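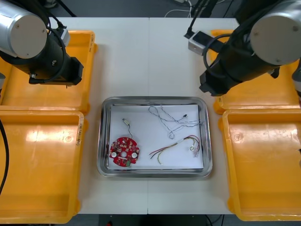 Ploneo Sorting Set: Collection Rules and Data Card

Version 2. Maintained by Mayu Ikeda, Clemovine.

Scope
This card sets out the rules under which the Ploneo set was recorded and the conditions for adding to it. The set holds 813 episodes of two-arm sorting of small electronic parts from a central tray into side trays. Of these, 617 are released for training and the remainder are held for review.

Before recording
Side trays must be empty at the start of each episode. The central tray is lined with clean white paper, replaced when marked or torn. Parts are laid on the paper only, never on the table surface. Both arms must be at the start position before parts are placed, and hands must stay outside the work area while either arm is powered.

During recording
Operators may stop an episode at any time. A dropped part ends the episode - it is not picked up by hand and resumed. Stopped episodes are kept and labeled "incomplete." Sessions are limited to 20 episodes per operator.

Labels
Each episode is labeled by one person and checked by another. Disagreements go to the Shibata site lead, whose decision is entered in the log.

Known limits
Wires and harnesses deform between grasps, and their labels are less consistent than those for circuit boards. Lighting was not varied.

Changes
Version 2 replaces the May release. Episode 667 was withdrawn for a labeling error.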